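Suson: small jewellery on soft furnishings

README, revised February 28, 2022

Suson is a collection of pictures of small personal things left lying on beds, blankets and cushions. It covers earrings, rings, bead strings, hair clips and watch straps. The pictures were gathered in ordinary bedrooms between October and the end of winter. This file says what is in the collection, how it is sorted and where it is weak.

Contents

There are 1,817 pictures in 57 folders. One folder is one room on one day. Folder names give the room code first and the visit number second. Every folder has a notes.txt with the type of bedding, the light (daylight, lamp or both) and the items laid out on that visit. Items are listed by kind and main colour. Makers and materials are left out unless the owner told us.

What the pictures show

Most items are lying on a blanket or throw. Bedding is grouped as flat weave, knitted or fuzzy. The fuzzy group is the largest and the hardest to label, as small posts and clasps sink into the nap and pale items come close to the colour of the cloth.

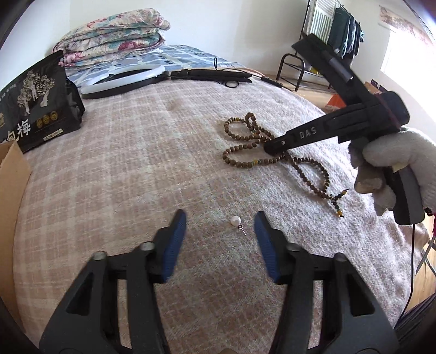

Fuzzy group, pale plaid blanket: pearl stud with butterfly back, long string of small brown beads.

Bead strings are labelled as one item however they have been laid, including where loops cross or double back. Beads of another colour in the same string are not labelled separately, and tails belong to the string. A stud with its back fitted is one item. A loose back is its own item, with the label "back".

Labels

Olesia Hnatiuk and Howard Nuttall did the labelling. Lev Bondarchuk went through 100 pictures a second time and settled the cases where the two had disagreed, nearly all of them chains and bead strings. His changes are in changes.txt. Please read it before comparing results with an older copy.

Known problems

Pairs of earrings are under-represented. Many owners brought out a single one.
In 10 folders the light note is missing.
"Amber" in the item lists is a colour. It says nothing about what the bead is made of.
White and cream were used loosely by both labellers and should be treated as one colour.
There is very little dark bedding.

Use

Free for teaching and research. Please keep this file with any copy you pass on, and don't publish the room codes next to the names of places.

Questions about labels go to Olesia Hnatiuk. Missing or damaged folders should be reported to Nadiia Symonenko, with the folder name in the subject line.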